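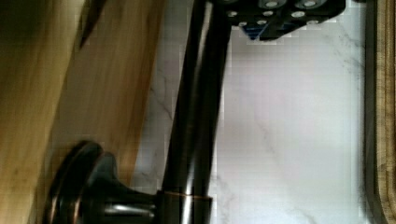 A kitchen faucet in oil-rubbed bronze.

Oil-rubbed bronze is a dark finish used on plumbing fixtures, door hardware and lamps. It is meant to look like bronze that has darkened with age. Most items sold under the name are made of brass, zinc or steel and only colored on the surface.

The color ranges from chocolate brown to nearly black, often with copper tones at rims and edges. There is no common standard, and pieces from two makers may not match.

Types

A living finish has no clear coat and keeps changing with handling, so the metal underneath shows through at points of wear. A sealed finish is coated with lacquer or made by vapor deposition, and holds its color longer.

Care

Makers usually advise a soft cloth, water and mild soap. Acidic cleaners and scouring pads can strip the dark layer. Some owners of unsealed pieces apply wax or a light oil.

See also: Patina, Brass, Electroplating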